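Die Schublade, die aufgehen soll

Wie in einer Gemeinschaftswerkstatt ein Roboterarm erst einmal am Bildschirm Möbel öffnet

Montagabend, halb acht, und in der Werkstatt Prelladside riecht es nach Leim und kaltem Kaffee. An der Kreissäge wird noch geflucht, hinten am Fenster sitzt Dayana Cuevas vor zwei Monitoren und strahlt. »Warte, gleich kommt die gute Stelle!« Auf dem linken Schirm läuft Simulation Nummer 118.

Bomia heißt das Projekt, benannt nach nichts Bestimmtem, und das Ziel klingt bescheiden: Ein Arm mit Greifer soll eine Schublade aufziehen und wieder schließen. Wer das für eine Kleinigkeit hält, sollte einmal versuchen, einem Motor zu erklären, wie sich ein leicht klemmender Auszug anfühlt. Wie fest zupacken? Wann nachgeben? Und was tun, wenn der Griff zwei Millimeter weiter links sitzt als gedacht? Seit Mai sitzt Cuevas an diesen Fragen, meistens nach Feierabend und oft länger als geplant.

Geübt wird in einer gerechneten Welt. Das Schränkchen hat sie selbst modelliert, mit Maserung, Griffbügel und Schiene, und sie ist zu Recht stolz darauf. Die Maserung bräuchte der Arm gar nicht. »Aber ich gucke da jeden Abend drauf«, sagt sie, »da darf es doch schön sein.«

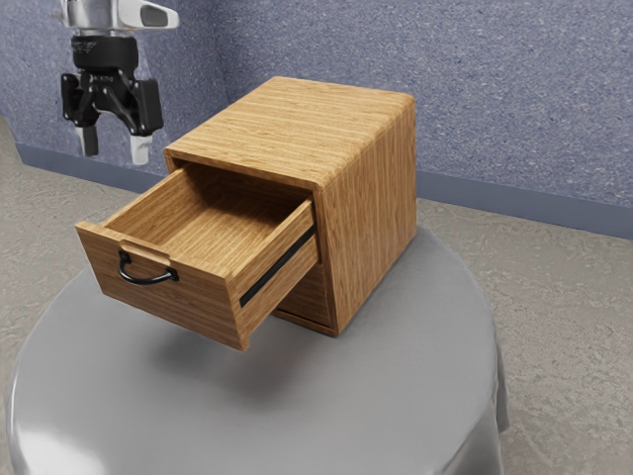

Das Schränkchen mit ausgezogener Schublade in der Simulation, links darüber der geöffnete Greifer.

Gerechnet wird über Nacht, 1000 Durchläufe am Stück, und morgens beim Zähneputzen schaut Cuevas auf dem Telefon nach, was daraus geworden ist. Reibung, Gewicht und Startposition ändern sich dabei jedes Mal ein wenig. Die ersten Nächte waren ernüchternd: Der Arm drückte gegen die Front, griff daneben oder schob gleich das ganze Möbel über den Tisch. Dann stellte sie die Anfahrt um, von schräg oben statt von vorn, und plötzlich gelangen 90 von 100 Versuchen. Sie hat die Kurve ausgedruckt und über die Werkbank gehängt.

Die Steuerung läuft über Plillix, ein kleines Programm, das in der Werkstatt entstanden ist und inzwischen auch die Fräse bedient. Das echte Schränkchen ist ebenfalls in Arbeit. Das Holz kommt aus dem Restelager der Tischlerei Sotiropoulos zwei Straßen weiter, die Seitenteile sind schon verleimt, nur der Auszug macht Ärger - die Nut ist einen Hauch zu eng geraten. Cuevas will sie trotzdem erst einmal so lassen. Ein bisschen Klemmen gehört für sie dazu, und der Arm soll damit zurechtkommen.

Neun Abende hat sie sich für den Umzug vom Bildschirm auf die Werkbank vorgenommen. Auf der Liste stehen noch die Kabelführung, der Notaus und ein neuer Satz Schrauben für den Griff.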